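Hidimdale Sorting Cell – progress report, equipment and budget
For: Dellow fund, equipment strand
Period: up to end of May

Short one this time, sorry, the quote deadline ate most of the week.

Where we are

Simulation work is ahead of plan. Hardware buying is behind. Overall I'd call it amber. We have not committed any money on the arm yet and would like your ok on the change below before we do.

Spent so far: workstation, one year of software seats, bins and baskets for the test bench. Not spent: arm, gripper, table, guarding, install.

Arm and gripper

Three quotes asked for, two in. Rüegg is the cheaper on the arm but the gripper is priced separate and the lead time is 16 weeks from order. Druvulell comes as a package, arm plus two-finger gripper plus controller, 10 weeks. Third supplier has gone quiet, chased twice, will drop them if nothing by the end of the month.

Our preference is Druvulell. Costs more up front but one support contract in place of two, and we'd get a floor unit running before the autumn peak. Rüegg only makes sense if the start date slips anyway.

Watch out – neither quote includes spare fingertips. We asked for a set of 17 as a starter stock (wear is the thing that worries us most on the basket tasks). Price to follow.

Table and bins

Original budget line assumed a custom steel table. We now think a stock bench will do for the first year, and the saving goes to the camera mount and the spare tips. Need your agreement to move money between lines, form is attached seperately.

Bins: staying with the plain colored ones. Cheap, easy to replace. Baskets are more of a problem, the open grid kind is what the packing side uses, so that's what we have to plan for, and it affects finger choice. Narrow fingers could go in the openings, wide ones would have to take the rim. Both suppliers will lend a wide set for trial, only Druvulell will lend narrow.

Simulation

Running daily. 241 basket runs logged since the last report, mix of starting positions. Still tuning the approach height. Main use right now is checking reach and bin spacing before we pay for a real bench, so it is earning its keep on the buying side too. 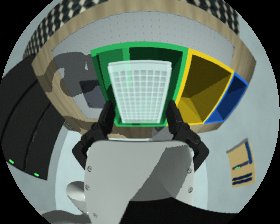
Page last changed: May, 4:10 pm – equipment section

Basket set-up in the sim, from the gripper's side: white grid basket at the green bin, fingers open either side of it, yellow and blue bins next along. Spacing is the open question. Right fingertip overlaps the line between green and yellow in this view, so we want the clearance measured before the bench order goes in. If we need wider gaps the bench goes up a size, small extra cost, would come out of contingency.

Next period

Close the quotes and place the arm order (needs your ok first)
Fix bin spacing, order bench
Get the guarding survey booked, electrician to look at the supply the same visit
Wide and narrow finger trial if the loan sets arrive

Needed from you

Yes or no on moving the table money. Yes or no on Druvulell. An answer on whether the support contract can be paid from the grant past year one – we asked last time and didnt see a reply, may have missed it.

Contingency untouched so far. Updated budget sheet comes with the next report, or sooner if the third quote shows up.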